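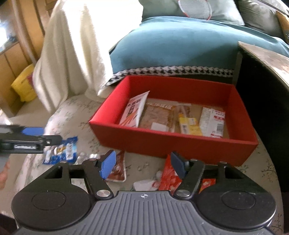 Konberg wants to sell you a gripper kit, and I think you should wait. That's the short version. The long version has some praise in it, so stick around if you were hoping for that.

First, the price. $3,426 for the pair, before shipping. Two hand-held grippers, two fingers each, you squeeze, they close, the camera on top records what your hands did. Then you send the recordings off and a robot somewhere is supposed to learn to pack a box. Snacks, in the demo task. Packets into a box, over and over.

I don't mind the idea. I like it, even. For years the pitch was always the arm, the big shiny arm on a stand, and if you didn't have a lab you could go whistle. A tool you can hold at home, at the side of your own bed, with the laundry and the sports gear and whatever else is lying about, is a far better starting point. Real rooms are cluttered. Cloth bunches up. Light comes in the window and blows everything out. A robot that has only met a white bench will fall to bits in a flat like mine.

So full marks for the thinking. Now the product.

Packets are hard. Anybody who has bagged groceries knows this. A tin you can grab any old way, but a chip bag has air in it and slippery sides and no proper corner, and the ones with crimped ends want to be picked up by the crimp, which then folds over. Konberg put soft pads on the fingertips for this and they're decent. But the black housings behind them are huge. Enormous. You look down at the work and a good part of what you see is gripper. Reaching for the one packet you want, it's hidden behind the very thing you're reaching with. I got used to it after an hour or so. Should I have to, at that price?

The hands get tired too. The spring is stiff and the manual says to stop every 12 minutes, which I laughed at and then did every 10. If you have small hands or sore wrists, budget for less. There is one size. When I wrote to ask about a second one I got a form reply about "ergonomic roadmap". Right.

Then the service side, and this is where I get grumpy. The kit is useless without the subscription. Your recordings go to Flilenside, the upload thing, and Flilenside decides if they're any good. Mine came back with 6 sessions rejected and no reason beyond "task quality". Was it the light? The messy background? Did I drop something? No idea. You can't fix what they won't tell you. And if clutter is the whole point of doing this in people's homes then bouncing recieved footage without a word is a strange way to run things.

Compare Mac Giolla. Clunkier gripper, uglier app, costs less, but you get a note back on every session. A plain sentence. "Left hand out of view for most of this one." That is worth more to me than soft pads. It's slower, mind you, a couple of days sometimes.

Someone will say none of this is meant for the home user, it's for firms like Clorkden who buy a whole crate and hire people to pack and unpack all day. Fair enough. But then don't advertise it to me with the word "everyday" in big letters. And the people hired by Clorkden have wrists as well. They'd also like to know why their afternoon got thrown out. I'd guess they are paid by the accepted session, most outfits work that way, and if so a silent rejection comes straight out of somebody's rent.

That's my real worry with this whole line of products. The hardware is coming along nicely. The part where a person does dull, careful work with their own two hands, and gets treated decently for it, is way behind. All the cleverness went into the fingertips.

What would change my mind: lighter spring, slimmer housing, two sizes. Reasons for rejections, in words. A price that doesnt assume I'm a company. Any three of those and I'd buy in tomorrow, grumbling.

The loaner goes back in October. I'll keep using it until then, the packets are here anyway and I've got a bit of a rhythm going.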